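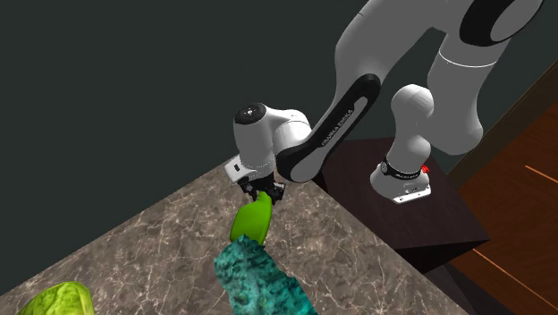

Chapter 4
Where the Examples Come From

I spent the first three chapters telling you what a learned controller is and how it turns camera views and joint readings into motion. I waved my hands a lot about "the training set," as if it came in a box from a store. Now we have to go make one!

My first try at this was with Thanakorn Prasertsri, back when the two of us shared a desk and one very slow computer. We wanted an arm to pick up an object with a narrow handle and a wide body, something along the lines of the green one hanging in the gripper at the start of this chapter. Easy, we thought. We recorded 15 examples in one afternoon, trained overnight, and came back to an arm that reached with great confidence for a spot slightly to the left of the handle. Every single time. We had put the object down in nearly the same place for all 15 recordings, so the arm had learned the place and ignored the object (I still think this is the best mistake I ever made, and I make my students repeat it in Exercise 4.2).

So let's start with some words we'll need.

Demonstration. One complete recording of the task being done, from the starting pose to the end. Some people say "episode" or "trajectory." I'll say demonstration when a person is driving and episode when I don't care who is.

Observation. Whatever the learner gets to look at on one tick of the clock. For us that's one or more camera views, the joint angles, and how far open the gripper is.

Action. Whatever the learner has to produce on that same tick. In this chapter it's a small change in gripper position and angle, plus open or close.

Reset. Putting everything back so you can go again. On real hardware this eats your day. In a simulator it's one line of code, and that line is where most of your variety will come from, so please don't copy it from somebody else without reading it.

We'll do all of our collecting in simulation until Chapter 7. Our simulator for the exercises is called Tosen, and the collection tool that sits on top of it is Jitau. If you set them up in Chapter 2, you're ready. If you skipped that part (I know some of you did), go back now, and come find me at Section 4.1.

4.1 How many is enough?

I get this question more than any other, usually by email, usually the night before something is due. I can't give you a number that works for every task. I can tell you what happened on ours. Using the handle task with the start position moved before each demonstration, I trained on 15, then 60, then 300 demonstrations, and tested each version on 25 fresh starts. The jump from 15 to 60 was huge. Going from 60 to 300 helped too, but when I sat down and watched the failures, nearly all of them came from one corner of the table I had hardly ever used. A few more demonstrations in that corner would have saved me days of work.

Tassanee Srisuk, who taught this course with me for two years, has her students plot every starting position on a sheet of graph paper before they train anything. I used to think that was fussy. Now I do it myself, and I've caught a lopsided set more than once before wasting a night of computing on it.

Look at the other things on the table too. Say there's a big teal object just under the one you're lifting, and something yellow-green off in the corner. Do they stay put for the whole set? Do they ever trade places? If the teal one never moves, your learner may quietly use it as a landmark, and you won't find out until you take it away. We'll do exactly that in Section 4.4.

Before you go on

Open Jitau, load the handle task, and drive the arm yourself for a while without recording. You'll be clumsy. Everyone is! Pay attention to where you slow down, and to what you do with the wrist just before you close the gripper. Write those moments down in your notebook, as we'll need them in Section 4.2, where we record the first demonstrations and decide which ones to throw out.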